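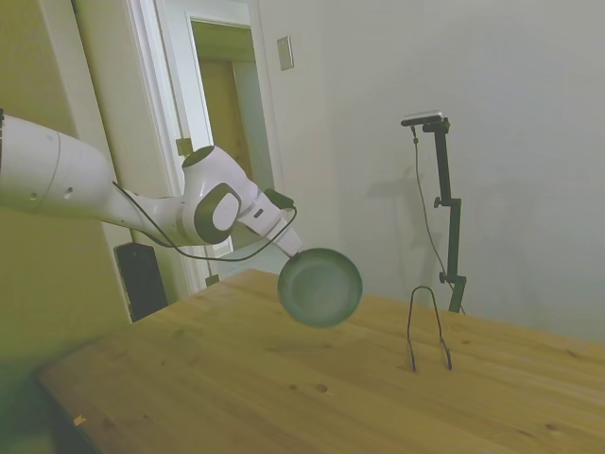
15 Dec 2020

I had been meaning to visit the veterans' open house at the old Woltanum airfield for years, and every August something got in the way. One year it was a family wedding, and another year the car gave out. This summer I finally packed a sandwich and a folding chair and drove out, and I'm only now getting my notes typed up, for which I apologize to everyone who has been asking!

Woltanum sits well off the highway, past the grain elevator at Horkier, and if you blink you'll miss the turn. The base closed before my own hitch in the Air Force was over. I never served there, but I knew folks who did, and they always talked about the wind. They were right about the wind. I lost my program before I got from the parking field to the gate, and a very kind lady in a yellow vest handed me another one and told me to sit on it.

The whole thing was outdoors this year, with the chairs spread far apart on the ramp and masks on everybody. Attendance was capped at 418, and I'm told they filled every spot. It made for a quiet crowd, and I rather liked it. You could hear the flag rope tapping the pole all through the opening remarks.

After that we were sent off in small groups to walk the field. Our guide was a retired crew chief who had spent two tours of duty on that very ramp, and he had a story for every crack in the concrete. He showed us where the fuel trucks used to line up, and the low brick building where new arrivals got their bedding and their first talking-to. The main runway is still there, 3,000 yards of it according to the sign, with weeds coming up along the seams. The far end is leased to a crop-dusting outfit, so we had to turn back at the orange cones.

The hangar was the part I had come for. Both big doors were rolled open for the air, and along the back wall they have put up the name boards, 1,760 names in all, painted white on blue, one for each person known to have been stationed there. They are still adding to them. If you or someone in your family served at Woltanum, there is a form at the door and it takes only a few minutes to fill in. I found three fellows I had gone through basic training with and stood there longer than I meant to.

Lunch came from Ko, the diner over in Horkier, packed up in paper sacks: ham on a soft roll, potato salad, and a square of spice cake. I had brought my own sandwich, as I said, and I ate both. I sat near a woman who had been a radio operator and then worked at the Welura savings bank until she retired, and we compared notes on how strange it felt to pick out our own clothes in the morning after four years of not having to. She told me she still folds her towels the regulation way. So do I, come to think of it.

If you go next year, bring a hat with a strap and more water than you think you need. The lot is grass and gets soft after rain. There is a small shuttle for anyone who has trouble walking, and it picks up beside the gate, so just ask one of the yellow vests. I bought a coffee mug and a patch on the way out, and the patch is going on my chair.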